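Notebook, shared machines, March

Backup drive on the office PC filled up overnight again. Nightly job stopped at 2:40 a.m. with "not enough space on target." Same message as last month, so this time I went through it properly before deleting anything.

Starting point: Boltetti (the backup program) reported its archive folder as the biggest thing on the drive, which I expected. What I didn't expect was that the archive total and the drive's used total were far apart. Windows said the drive was full. Adding up the folders by hand in Explorer left a large chunk missing.

Things I ruled out first:

Recycle bin on that drive: empty.
Shadow copies: turned off on this drive, checked with vssadmin.
Page file: on C:, not here.
Disk errors: chkdsk in read-only mode, clean.

Then I ran Trirna as administrator. Run as a normal user it skips any folder it can't open and says so only in a small line at the bottom of the window, which I missed the first time. As admin it found the missing space right away. There is a hidden folder called _staging inside the Boltetti archive, owned by the service account, with 3,061 files in it. Explorer can't see inside it from my login, so it counts it as zero.

_staging is where Boltetti puts a file before it compresses it and moves it to the archive. It should be empty when no job is running. If a job gets killed partway (power, reboot for updates, somebody unplugging the drive), the leftovers stay. The next job starts a new set and doesn't look at the old one. The dates on the files line up with the Sunday reboots, going back to when we switched the update schedule.

Opened a few at random. All were .part files with an ordinary matching file in the archive proper, so nothing in there is the only copy. I compared the whole list against the archive index by script to be sure. Every name matched except two, and those two were temp files from the Kröger label software that we don't want backed up anyway.

What I did, in order:

1. Stopped the Boltetti service. Closing the tray icon is not the same thing, the service keeps running.
2. Copied the file list to a text file on the share (staging_list.txt, in the logs folder).
3. Moved _staging to the spare drive instead of deleting it. Will delete after the next full verify passes.
4. Made a new empty _staging with the same owner and permissions. If you skip this the service won't start, and the error it gives is about the license, no idea why.
5. Started the service and ran a small manual job on the Documents folder. Finished, no warnings.
6. Rescanned with Trirna. Drive now has 110 GB free.

Also looked at C: while I had the tool open. Less dramatic. The browser cache was bigger than I'd like, and there were 1,218 old log files from the label software in ProgramData. It writes one every time it starts and never removes them. They're small, so this isn't a space problem so much as a nuisance when you open the folder. Left the newest month and zipped the rest.

A note on the map view versus the list view, because I got this wrong once before. The map draws by size on disk, the list sorts by logical size by default. For compressed folders those two don't agree and you end up chasing a big block that isn't big. Set the list to size on disk under View, Columns, and drag that column to the left. It remembers the setting per user, so the admin session needs it set separately.

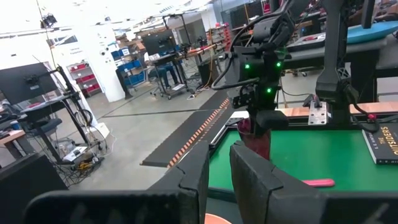

The machine in the Veltville office has the same Boltetti version and the same update schedule, so it almost certainly has the same folder filling up. I can reach it remotely but the scan needs the admin password for that site, which isn't in our list. Sent a message asking for it. Until then, free space there can be read from the dashboard, and it was fine this morning.

Changes to settings made today:

Update reboot moved from 2 a.m. to noon on Sunday. The backup is never running at that hour.
Boltetti low-space warning turned on. It was off by default. Mail goes to the shared inbox.
Label software left out of the backup set (its temp folder only, the templates are still in).

Not done yet:

Full verify of the archive. Takes most of a night, so it can't share a night with the regular job. Need to pick one to skip.
A scheduled check that lists anything in _staging older than a day. Should be a short script. I'd like it to only report, no deleting.
Look at whether the newer Boltetti release cleans up after itself. The release notes mention "improved handling of interrupted jobs" and nothing more. Won't upgrade until the verify is finished.

5:15 p.m. Ran the nightly job by hand to see a complete pass. Completed, _staging empty afterward. Spare drive is labeled and in the top drawer, please don't reuse it yet.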